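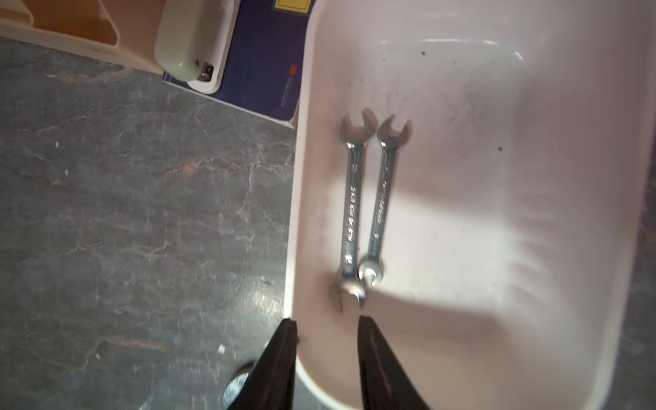 Two chrome wrenches in a white plastic tray.

Last updated: 25th December

Changes to visitor counting at small attractions: notes for members

Members with fewer than 40 parking spaces have until now sent in their visitor figures on the short form, which asks for one total per month. From the next return the short form is withdrawn. All members will use the long form, which separates paid entry, free entry, pass holders and event entry. The categories are the same as those used by larger sites, so the two sets of returns can be read together.

The main difficulty with the old form was repeat visits. A farm shop with a walled garden behind it could record a customer once at the shop door and again at the garden gate, and both would go into the monthly total. At Sesthorpe, where the shop and garden have separate entrances, a check made over one week in September compared the gate counter with till receipts and garden tickets. The counter gave 574 entries. When the tickets were matched by time of day, around 200 of these were people passing through the gate for a second time, mostly on the way back from the tea room. The site has not restated its earlier figures, but has added a note to them.

The definition of a visit is now as follows. One visit is one person entering the site on one day, whatever the number of gates passed. Children in arms are counted. Staff, contractors and delivery drivers are not. Dog walkers using a public right of way are not counted unless they enter a part of the site which is otherwise closed to the public. School parties are entered by head, with accompanying adults shown separately.

Sites with beam counters should note the position of each beam on the return. A beam across a two-way path records movement in both directions, and the reading should be halved before anything else is done with it. Directional counters made by Gretora store inward and outward movements separately; only the inward figure is needed. The reading should be taken at the same time each day, preferably after closing, and written down even where the unit keeps its own log. Two members lost most of a month's data last year when the memory filled and the oldest days were written over.

Pressure mats remain acceptable indoors. They are less suitable for gravel paths and for any gate used by pushchairs, where front and rear wheels may be recorded separately. A mat in such a place should be checked by hand count for one hour on a quiet day and one hour on a busy day, and the two results sent with the return.

Hand counts are still accepted from sites with no equipment. The minimum is 3 sample days in each month, of which one must fall on a weekend. The sample days should be chosen before the month begins. Choosing them afterwards tends to favour days with good weather, and this was visible in several of last year's returns from the coast. Closed days are entered as zero and not left blank – a blank is treated as missing and will be queried.

Event entry covers ticketed events held outside normal hours, and daytime events where a separate charge is made. A seasonal trail included in the normal ticket price is not an event for this purpose. The lantern evenings at Sutcombe are, and should be taken out of the general admission line for the months concerned. Where a ticket covers both the daytime site and an evening event, enter it once, under events.

Pass holders have caused more questions than any other line. The number wanted is visits made by pass holders, and the number of passes sold goes in the box at the foot of the page. Joint passes, such as the one shared between Sutcombe and the Ishida water garden, are recorded by each site for its own gate. No adjustment is needed for people who go to both on the same day.

Returns may be sent by post or through the members' page. The spreadsheet version has locked totals; if a total looks wrong, the fault is nearly always a figure entered as text, and retyping it in the cell will clear it. Returns made on the old form will be sent back. Sites that hold only monthly totals for the current year may enter these under general admission and mark the other lines "not collected".

You are receiving this newsletter as a registered member. To change your preferences or unsubscribe, use the link in your confirmation email.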